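Household Savings and Part-Time Pay - Group 4 report
Dayana Urrego, Osvaldo Siqueira

1. What we asked
Do families with one part-time earner save less when rent goes up? We used the Jurnach survey, January wave, 400 households. Dropped 14 with no rent answer.

2. Method
Split by rent share of income. Compared savings by group. Renters only - owners are a seperate problem.
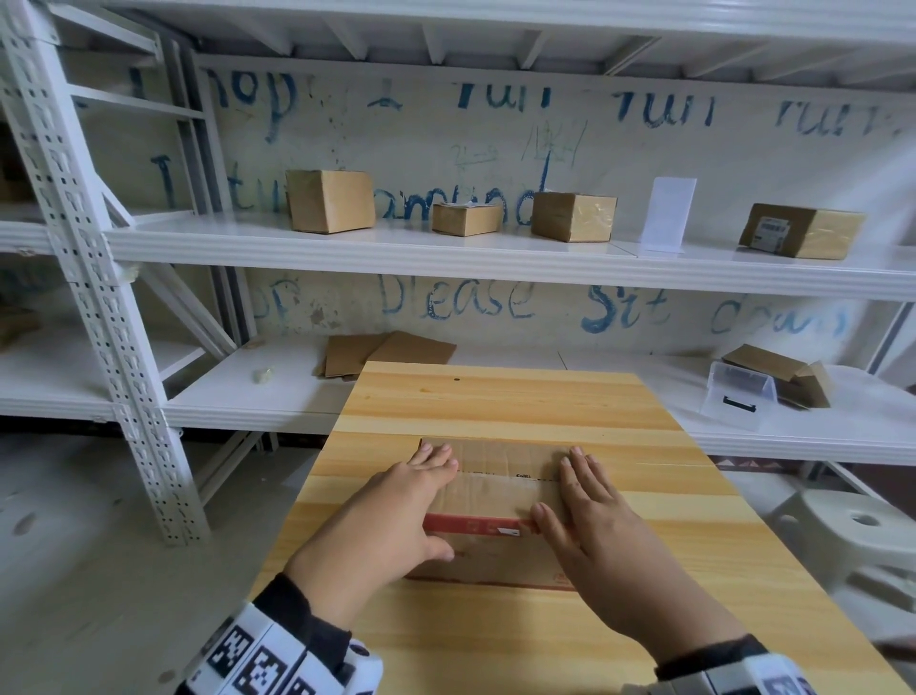 Fig. 1. Both hands on a flattened box.

3. Results
Low rent share: most put something away each month. High rent share: median savings zero. Gap biggest for single parents. Second earner helps, less then we expected.

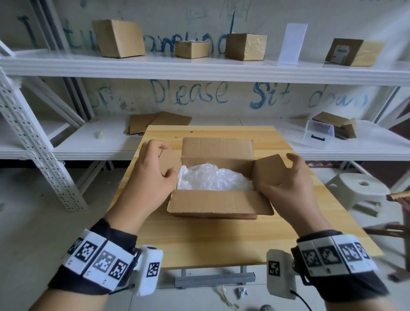
4. Limits
One wave only, so no trend. Income is self reported. Need to re-run with weights - Osvaldo has the file.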